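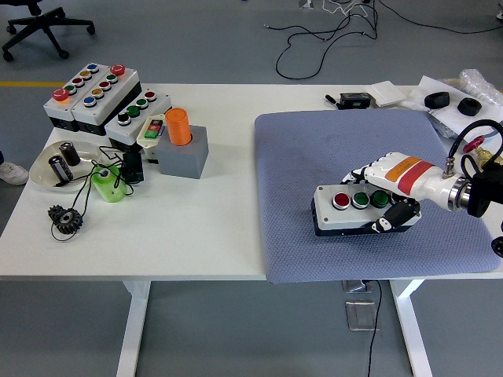 Vultholm Court Tenants and Owners Association
Minutes of the regular meeting, Tuesday, June 13, 2023
Held in the ground floor lounge, 22 Hutchins Street

Chair: Kathleen Dolan
Minutes: Enda Rafferty
Also present: the property manager from Rekimeo Rentals and residents as listed on the sign-in sheet

The chair opened the meeting at 7:05 p.m. The minutes of the previous meeting were approved with one correction: the unit with the leaking balcony door is 4C, not 4D.

1. Vacant units
The property manager reported that two units are empty. 2B is a two bedroom, one bath and has been repainted. The carpet in the back bedroom still has to be replaced before it can be shown. 5A is a one bedroom and a lease application is under review. A resident asked if 5A would be rented furnished. The manager said no.

2. Lease renewals
Renewal letters will go out 60 days before each lease ends. Several tenants said that last year their letters came late and they had to decide in a week. The manager agreed to send letters by mail and by email. Tenants who want to go month to month should say so in writing. The monthly rate for that is higher and will be stated in the letter.

3. Parking
The lot has 12 covered spaces. These stay assigned by unit and do not pass to a subtenant without approval from the office. K. Dolan said that visitors have been using the covered row on weekends. New signs will be ordered. Towing was discussed and there was no agreement — the item is held over.

4. Laundry room
One dryer has been out of service for a month. Tirkeno Appliance has looked at it and is waiting on a part. Motion to ask for a rent credit for the top floor failed for lack of a second. The hours on the door are wrong and will be changed to 7 a.m. to 10 p.m.

5. Roof and gutters
The owners have set aside $3000 for gutter work on the alley side. E. Rafferty asked that the downspout by the bike rack be included, as water runs across the walk there and freezes in winter. The manager will add it to the request for bids. Work is planned for August and residents on that side will get notice to clear their balconies.

6. Pets
A tenant in the east wing asked about the pet deposit for a second cat. The lease allows two cats or one dog under the weight limit. The second deposit does apply. Dogs are not allowed in the courtyard off leash — this was raised again and the rule will be posted by the mailboxes.

7. Other business
Storage cage keys: anyone missing a key should contact the office. Copies are charged to the tenant.
The hall light outside 3A flickers. Manager to check.

Action items
Manager: renewal letters, parking signs, dryer follow-up, gutter bids, 3A light
K. Dolan: pet rule notice, laundry hours
E. Rafferty: send minutes to all units

Next meeting to be held in August, date to be posted in the lobby. Adjourned at 8:20 p.m.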